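Shu-fen Yang does not start with the learning software when people ask her what she works on. She starts with clocks.

"Most of my week is timestamps," she says. "I write the part that takes what the hand-held grippers record and turns it into something a controller can be trained on. If the times are wrong, the rest is wasted effort."

Yang leads the software side at Nirkum, which builds tools for teaching two-armed robots to do small jobs on a tabletop. A person does the job first, holding a gripper in each hand. The recordings go through a program called Zondance, which lines up the streams, works out where each gripper was, and throws away what can't be used. What is left goes to a second program, Fiton, which trains the policy and runs it on the arms.

She joined when Zondance was a folder of scripts written by an engineer called Tsai, who has since moved to the hardware team. The folder is still there. "We kept his file reader," she says. "It's ugly and it has never lost a recording. I've rewritten everything round it."

The trouble with clocks, as she explains it, is that each device keeps its own. A camera stamps a picture when it has finished reading the sensor, or when it has finished compressing it, depending on the maker. The finger width comes from a separate encoder, which reports much faster. The pose of each gripper is worked out from a tracking system that has its own idea of the time again.

"Say the camera is 20 milliseconds behind the encoder," she says. "A person closing their fingers quickly can go from open to shut in a few of those. So in your data the hand closes before the picture shows it reaching the object. The policy learns to close early. Then you put it on the arm and it grabs air, and everyone blames the network."

Her first big piece of work was a calibration step at the start of each session. The operator opens and closes both grippers several times, and the software matches the width from the encoder against the width it can see in the picture. It finds the offset that makes the two curves agree and stores it with the session. If the curves don't agree at any offset, it refuses to go on.

"People hated that," she says. "They'd be ready to record and the thing would say no. I got a lot of messages. Most of the time it was a cable not pushed home."

She would not make the check optional. She did make the error message longer, so that it names the stream it is unhappy with and the side, left or right.

The fingers help. Their shape is known and they are always in the same part of the gripper camera's picture, so the software can find them without much searching. The table behind them matters more than she expected. On a plain surface the finger edges are easy to pick out, but a plain surface gives very little to anyone trying to work out motion from the picture alone.

"Wood grain is in between," she says. "There's texture, but it all runs one way and it repeats. If you slide along the grain, one bit looks like the next. The visual tracker would tell us we had hardly moved when we'd gone the width of a hand." 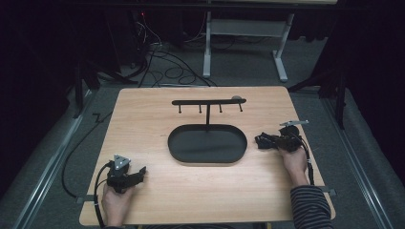
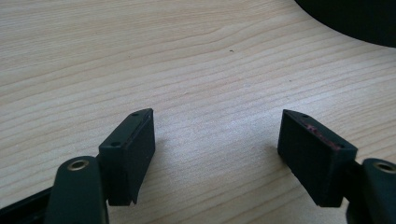 That was the bug that took up most of March. The team had been using motion estimated from the gripper cameras to fill the gaps when the main tracking dropped out. On most jobs it worked well enough that the gaps went unnoticed. Then someone plotted the left and right grippers together for a two-handed task and found that the distance between them changed while both were holding the same rigid part.

"That can't happen," Yang says. "If you've both got hold of a solid thing, the distance stays the same. It was a very good test and we'd never thought to run it."

She now runs it on everything. Where both grippers are shut on one object, Zondance compares the distance between them from start to finish, and if it drifts past a limit the episode is marked. She also changed how gaps are filled. A short one is smoothed over using the motion either side of it. A long one cuts the episode in two, and the piece in the middle is dropped.

The cost of this was plain when she reran the back catalogue. Of 3612 episodes, a little over 2000 came through whole. Others could be saved in part. The rest went into a directory that Fiton doesn't read.

I asked whether that was hard to explain to the people who had recorded them.

"Yes. They had stood there and done the work. But the first policy trained on the smaller set was better than the one trained on all of it, so that settled the argument. It was still an unpleasant meeting."

She is careful about how much better. On the task they were testing, the arms stopped making one particular mistake, in which the second gripper arrived late and pushed the object instead of taking it. Other mistakes stayed. The policy still hesitates when both grippers are near each other, and she doesn't yet know if that comes from the data or from the planner underneath.

The planner is the part she talks about least willingly. Fiton's policy puts out a short run of target poses for each hand, and the planner has to turn those into joint motions that the arms can make without hitting each other. A person's arms are good at getting out of each other's way. The robot's are longer and heavier, and they bend in different places.

"Someone holding two grippers will cross their wrists without thinking about it," she says. "It's a perfectly good way to do the job. Our arms can't follow it. So the planner slows one side down, and now the hands are out of step, and we're back to a timing problem. I seem to get those wherever I go."

Her present answer is to check for this at recording time. A small program runs the gripper poses through a model of the arms as they come in, and sounds a tone when a pose is out of reach or the arms would collide. It doesn't stop the recording. The operator hears it and can back off, or carry on and let the episode be marked later.

The first version checked every single pose and beeped almost without a break. The present one waits until the problem has lasted for a set number of samples. Tsai suggested a different tone for each hand, which she thought was fussy until she tried recording a session herself.

"I was bad at it," she says. "I'd been sending people notes about moving too fast, and I moved too fast. The grippers feel light for a few minutes and then you start to rush so you can put them down. I stopped sending the notes."

What she did instead was add a speed report to the end of each session. It shows where the movement was quicker than the arms can manage and by how much. Fiton can stretch those parts of an episode out in time, provided nothing is falling, swinging or rolling. If something is, slowing the recording down gives a motion that would not work in the real world, and those stretches have to be picked out by hand. She would like to find them automatically and has made two attempts, neither of which she wants to describe in detail.

There is also the matter of how the data is stored. Zondance keeps the raw streams untouched and writes its corrections to a separate file beside them. That takes more disk space, and she has been asked more than once to merge the two. She won't.

"Every correction I've made, I've later found something wrong with," she says. "If I'd written over the originals we'd have lost them. When we fixed the gap filling, we went back to the raw files and ran it all again over a weekend. You can only do that if they're there."

The rerun brought its own problem, as two versions of the same episode were then in use at once, and a colleague spent most of a Tuesday comparing policies that had been trained on different corrections. Each training run now records the version of Zondance that prepared its data, and Fiton will not mix versions unless it is told to in the settings file. Yang wrote that check in 20 lines and says it has saved more time than anything else she did this year.

Her next job is the camera delay, again. The calibration at the start of a session assumes the offset stays fixed, and on long sessions it doesn't. The cameras warm up, or the computer gets busy, and the figure creeps. She wants to measure it throughout, using the ordinary opening and closing of the fingers during the work, so that no special movement is needed.

She has it running on old recordings. It does well when the fingers move often and badly when the operator holds on to something for a long time, when there is no change in width to match against. For those she carries the last good figure forward and widens the error on it.

"It's not clever," she says. "I've got a list of cleverer things to try. I want to see what this one gets wrong first."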